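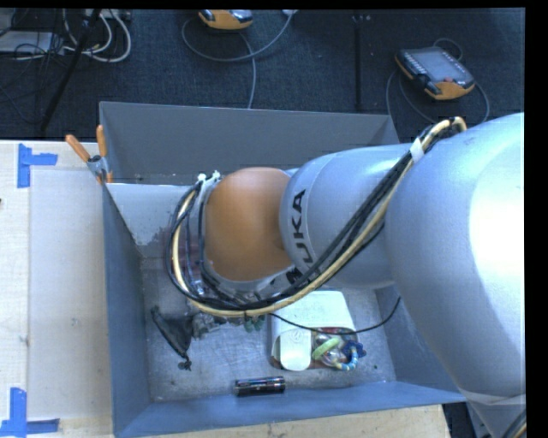 A KUKA arm, with its cables and hose looped around the joint, reaches over a bin of mixed items at Nondimico's workshop in Hiltasa.

Nondimico Releases Plunda 9, With a Planner That Keeps Track of the Cables

HILTASA, Feb 12, 2025 – Nondimico, maker of the Plunda software for picking mixed goods out of bins, is very happy to announce that Plunda 9 is ready and can be downloaded by all current customers starting today. The new version has been a long time coming, and we want to thank everyone who wrote in, called, or stood next to us at a robot cell and pointed at the thing that was bothering them.

More often than you might think, the thing they were pointing at was a cable.

Anyone who has set up a picking arm knows how much hangs off it by the time it is ready for work. There are power lines, signal lines, air hoses, and usually a few ties and a wrap or two of tape to hold it all together. Most planning software looks at the arm as a set of clean, hard shapes, and then it is up to the person at the controls to remember that a hose sags when the wrist turns one way and pulls tight when it turns the other. Our own software worked like that too, right up through Plunda 8, and we heard about it from you (sometimes at length, and always fairly!).

Plunda 9 comes with a new motion planner called Tô. When a cell is first set up, Tô asks the operator to move the arm slowly through 21 poses while the cell's own camera watches. From those views it builds a soft outline of the cable bundle, including how far it swings and droops, and it carries that outline along with the arm in every plan it makes from then on. If a path would drag a loose line across the goods or catch it on the wall of a bin, Tô looks for another path. If it can't find one, it says so in plain words on the screen and shows the operator which part of the bundle is in the way.

"I spent a good part of my working life taping hoses to robots and then writing programs to stay out of the way of my own tape," said Sutrisno Yusof, head of software at Nondimico. "I wanted the planner to know what I knew. We had a first version running in December, and I remember standing there with the stop button in my hand, watching it choose to come in from the far side of the bin the way I would have done it myself. I was so pleased that I forgot to write down the settings, and we lost the next morning finding them again."

The perception side of Plunda has had plenty of care as well. Real bins are scuffed and marked on the inside, they throw back light in odd places, and the things people put in them are seldom neat boxes. Crumpled fabric, shiny clear plastic, and packages with an opening that shows the product inside have all been hard going for our older models. Plunda 9 treats the bin as its own object, with its walls and rim and anything clipped to the rim, and it learns the marks on the floor so that they are less likely to be taken for something to pick up. For soft items it now offers several grasp points with a score beside each one, so that an operator can see why the software likes one spot better than another and can overrule it with a single tap.

In our workshop tests across 30 kinds of household goods, planning time for a single pick came down by up to 22 percent compared with Plunda 8. Clear packaging is still the slowest group, and we would like to be open about that. Black fabric folded over on itself can also be read as two items when it is one, and a fix is in the works for a later update.

Other changes in Plunda 9:

Bin setup can be saved and copied from one cell to another, with the table and bin positions checked again at the new cell before the arm is allowed to move.
The replay window now shows the planned path and the path the arm took side by side, with the cable outline drawn over both.
Operators can mark a zone as "slow" by drawing it with a finger on the screen.
Log files have readable names at last. (We know. Thank you for being so patient.)

"People ask me whether the new planner means they can stop tidying their cables," Yusof added. "Please don't stop! A well tied bundle gives you more room to move, and Tô will find you better paths if you give it a little help. But cables shift over the course of a long shift, somebody changes a hose, a tie comes off, and I would much rather have software that can be shown the change than software that thinks the robot is still the one in the drawing."

Price and Availability

Plunda 9 is included at no added cost for customers with a current support plan. Cells running Plunda 8 can be updated in place, though the 21 poses for Tô have to be run once before the new planner can be switched on. Customers on older versions should get in touch with the support desk first, so that we can look over their cell files together.

About Nondimico

Nondimico writes perception and planning software for robot picking and has its office and workshop in Hiltasa. Visits to the workshop are welcome and can be set up through the press and customer desk, and the coffee is decent.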